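Speaker notes – "Does the open cubby earn its floor space?"
Small shop fitters' evening, September. My slot is after the coffee.

Opening. Don't thank everyone twice. Start with the question: who in the room has bought a white cubby unit for fruit and veg in the last two years? Wait for hands. Then ask who would buy it again. Wait longer.

I was told by the sales desk at Gevier that a grid of open cubbies "sells the product for you". I have heard the same said of crates, slopes, baskets and a very expensive table. So treat tonight as one person's doubts, with pictures. 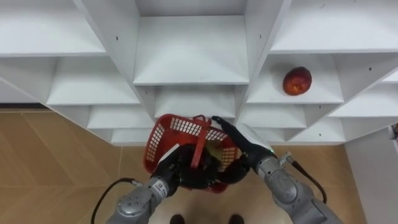 Frans Hendriks
Shop layout adviser, Brument

My first doubt is the color. White looks clean and it does make a red fruit jump out at you. Fine. But it makes everything else jump out too, and that includes the peg holes in the panels. Shoppers may not care. I do, and so will the owner once the unit has been in the window for a month.

Second doubt, and spend some time on this one: the boxes are all much the same size. Fruit isn't. Put one apple in a cubby made for a row of folders and it looks like the last one left. The Savchuk brochure calls this "gallery style". I call it an empty shelf with a good lamp. If you have the stock, fill the box to the front. If you don't have the stock, buy a smaller unit.

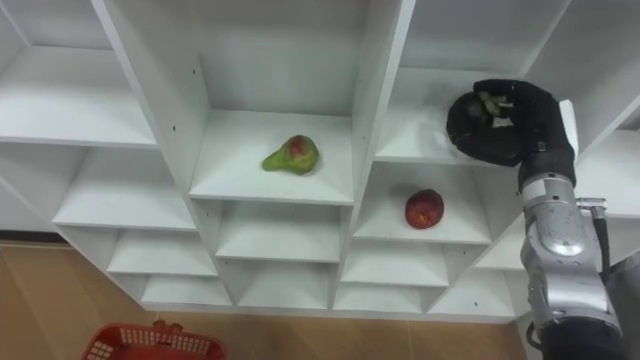

And a smaller unit is cheaper, though you will have to ask for the price, as it's never on the first page. Our client Florin Dinu was quoted for the tall version three times before anyone mentioned the low one. He took the low one. He says he doesn't miss the top row, and I believe him, as he was only keeping string up there.

(Pause here. Drink some water. If someone asks about the string, move on.)

Next, height. The brochure says shoppers look at every level. I'd like to see who they asked. I stood in Florin's shop for 90 minutes one morning with a notebook and watched people's heads, and hardly anyone bent down. That's one shop, so don't let me make a law out of it.

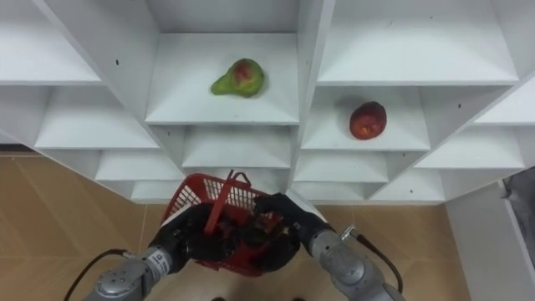 Mixing fruit is where I part company with most display advice. The usual line is one kind per box, neat and separate, all the way along. I'm not sure it helps when stock is thin. A pear on its side in one cubby and a round red fruit in the next do give you a nice contrast of green and red, I'll grant that, but it takes two boxes to get there, and the bare ones around them do you no favors. Try both kinds together in one box and see whether anyone complains.

Now baskets. Cirby tried to sell me a matching white one. Don't. A shopper needs to spot the basket from the door, and red does that job on a pale floor. Check the handle too: it should stand up by itself so you can grab it with the other hand full.

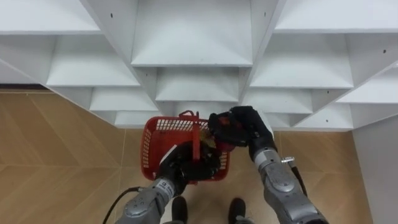

Questions I expect

"So you'd never buy one?" I would, for bread, or jars. Say this plainly or they'll think I'm selling tables.

"What about doors on the front?" No.

"Can we have the slides?" Yes, from the desk by the exit.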